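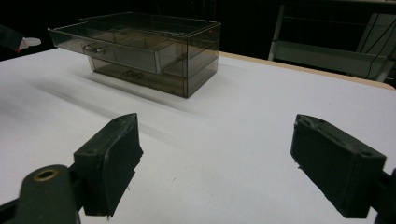
Smoky two-drawer organizer on a white tabletop, top drawer partway out, gripper jaws open.

Home Workshop Kitchen Robots & Gadgets Sewing Room Ask Us
Search tips and how-tos... Go

House Rules for Robot Practice on Drawers, Doors and Lids

By Érica Sampaio
Updated 2025-08-07

I love drawers. I've been teaching grippers to deal with household stuff for a good while now and drawers are still my favourite, because a drawer shows up every sloppy habit you have! Pull a little crooked and it binds. Pull too hard and the whole box comes along for the ride. So when readers of the Murkano newsletter asked for my bench rules I was thrilled, and what follows is the sheet we use at Hallari, tidied up a bit and with my own opinions left in.

These are for small benchtop work, with a hand-held gripper or a little desk arm. If you're running anything big enough to hurt you, go by the maker's manual and your local workplace safety rules first, and treat mine as extras.

Before you start

Clear the table down to the thing you're working on. Mugs, phones, the screwdriver from ten minutes ago, all of it goes on a shelf behind you.

Wipe the tabletop with a barely damp cloth and let it dry. Grit under a light plastic box will scratch both the box and the table, and it changes how the box slides, so your morning tries won't match your afternoon ones.

Check every screw on the fingers. I do it with the driver in my hand, a gentle nip and no more. Printed parts strip in a heartbeat if you lean on them.

Run a fingertip (slowly!) along the edges of printed fingers. Whiskers and burrs come off nicely with a sharp deburring blade or a bit of 240 grit paper wrapped around a paint stick. A burr will leave a scratch in acrylic that you'll be looking at for years.

Tie cables back, and leave enough slack for the full reach. Move the arm by hand to every corner of the table before it gets any power.

Lighting

Overhead light is fine. What you want is the same light every time, so close the blinds and pick one lamp setting. Tinted or clear plastic is tricky for cameras and for people, with all those streaks and reflections, and a plain table in a solid colour helps more than any fancy lamp I've bought. Shadows are okay as long as they stay put. I keep the bench 740 mm high and mark the table legs on the floor with painter's tape so it goes back in the same spot after sweeping.

Opening and closing

Start with the drawer shut, jaws open wide. Come in square to the handle.

Close on the handle until it's held, then stop squeezing. Round knobs want less grip than you'd think, and they'll roll out of the jaws if you come in from one side.

Pull in a straight line, at a walking-the-dog sort of speed. We go out to a soft mark (a pencil tick inside the drawer works great) and never to the end stop. Small organizers often have no stop at all and the drawer just drops out.

If the box slides, stop. Put two small squares of shelf liner under the back corners. Please don't glue it down, you want the robot to learn that things move.

To close, let go of the handle first, back away, and push with a closed jaw on the middle of the front. One drawer at a time on light units, since two open at once can tip the lot forward.

Always call out "hands" before reaching in. The other person answers "clear" when they've let go of the trigger or hit pause. It feels silly for the first day or so and then you find yourself doing it while emptying the dishwasher.

Keeping notes

We do sets of 16 and then take a proper break, standing up, looking out the window. Tired hands get jerky and a jerky session is a pain to sort out later. In May we went through 435 drawer pulls on the Bistico job and the best of them, by a mile, were the first few sets of each morning.

Write down the fumbles too. A slip or a miss goes in the book with one line on what happened, and it stays in the book. Date, who was holding the gripper, which object, which light setting. My friend Matei keeps his on recipe cards in a tin and I'm a bit jealous of the tin.

Caring for acrylic

Dish soap, lukewarm water, microfibre cloth. No ammonia window cleaner and no paper towel. Light scratches buff out with plastic polish, working in small circles. Retire anything with a crack starting at a seam, however small.

Packing up

Power off before you unplug the arm. Open the jaws so the pads aren't pressed together overnight. Drawers shut, cloth over the fingers, notes up on the shelf.

Next time I'd like to do jar lids, which are a whole other kettle of fish. If you've got a favourite jar that defeats everyone in your house, write in and tell me the brand and the lid size!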